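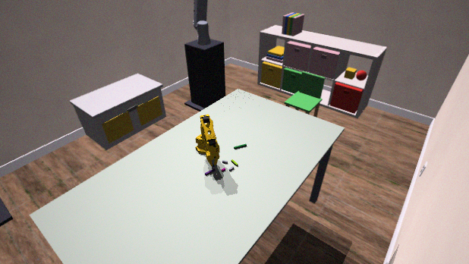 ## Call for participants: household water hardness and limescale study

Kokden is recruiting households for a study of limescale formation in domestic kettles and hot water cylinders. The study compares four supply zones served by the Purby and Rengifo treatment works. Participation runs for 366 days from the date of the first sample.

### What the study measures

Hardness at the tap varies with source, season and blending. Published zone averages do not show this variation at the level of a single property. The study will record:

- total hardness, as milligrams of calcium carbonate per litre
- alkalinity and pH
- mass of scale deposited on a removable steel coupon
- electricity used by the kettle, read from a plug-in meter

The results will be used to test a deposition model developed by Nektarios Margaritis, who leads the study. The model predicts scale mass from hardness, water temperature and number of heating cycles. It has been fitted to laboratory data only.

### Who can take part

We need 80 households. To be eligible, you must:

- be 18 or over and live at the address for the whole study period
- receive mains water from the Purby or Rengifo works (your water bill gives the zone code)
- use an electric kettle at least once a day
- have a kitchen cold tap fed directly from the rising main

Homes with a whole-house softener are not eligible. Homes with a jug filter are eligible, provided that the kettle is filled from the unfiltered tap. Tenants may take part without the landlord's consent unless they choose the cylinder option described below.

### What you will be asked to do

Each household receives a kettle, a plug-in energy meter, a box of sample bottles and a set of numbered coupons. The kettle must replace your own for the duration of the study. It must not be descaled.

1. Take one cold water sample every month. Run the tap for two minutes, fill the bottle to the line and close it under the flow.
2. Write the date and the meter reading on the label.
3. Remove the coupon from the kettle, leave it to dry overnight on the rack supplied, and place it in its envelope. Do not wipe it.
4. Fit the next coupon in the sequence.
5. Post the bottle and the envelope in the prepaid box within three days.

The monthly tasks take less than 20 minutes, excluding drying time. 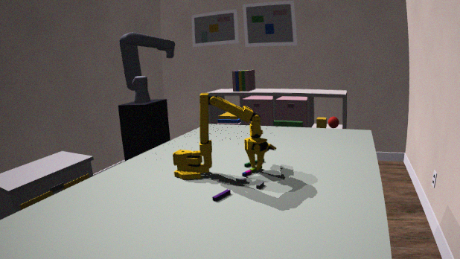
Households with a vented hot water cylinder may also opt for an inspection of the immersion heater at the start and end of the study. A qualified plumber carries out both visits. The supply to the cylinder is isolated for up to two hours on each occasion. Written consent from the property owner is required.

### Payment

Participants receive 7 pounds for each complete monthly return, paid by bank transfer. A return is complete when the bottle, coupon and label have all arrived. Those who take the cylinder option receive a further single payment after the second visit. The kettle and meter may be kept at the end of the study.

### Data

Addresses are held separately from results and are deleted when the final payment has been made. Published data will be identified by zone code only. You may withdraw at any time without giving a reason. Samples already analysed will be retained unless you ask for them to be removed.

### How to apply

Request the eligibility form from the Kokden study office, quoting reference Skulik. Forms must be returned by 26th April. Places will be allocated by zone, with reserves held for each. Applicants who are not selected may be contacted again in January if places become available.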